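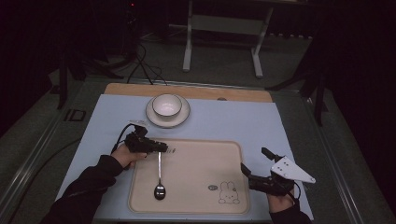 Bowl, saucer, spoon and the bunny tray.

November 2025

Tuesday. Up early to finish the slides for the small business week. The kickoff was at ten in the Pillham library, upstairs. We had put out 30 chairs and needed more, so the last people in stood along the back wall by the atlases.

The deputy mayor spoke first and went over his time. Then Naveen Solanki talked about his first two years running Ruddock, the repair shop on the canal side. He said he started with 900 in savings and lost 400 of it in the first month on a sign with the wrong phone number. People wrote that down. I thought it was more use to them than my part, which was on how to register and what the forms cost.

Questions went on until noon. Two women from Surnau want to sell dried herbs and asked if they need a license for each market or one for all. I did not know. I have to call the county office tomorrow.
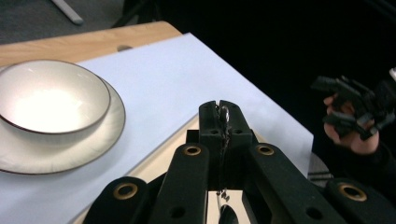 White bowl on its plate, brown rims.

Lunch was soup and bread. I sat with the bank people, who were polite and gave me a folder. The loan terms are the same as in April, only the cover has changed.

In the afternoon I ran the pricing workshop. Fewer came than signed up. Half of them had never added their own hours to the price of anything, so we spent most of the time on that and skipped taxes. 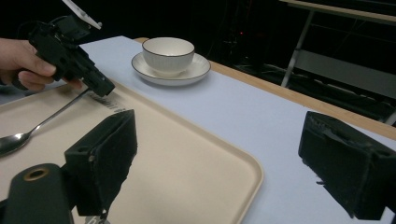

I will do taxes on Thursday before the panel if the room is free. The Prorkcombe bus was 30 minutes late and I got home after dark. Still need to print the name tags and write back to Naveen about his travel costs.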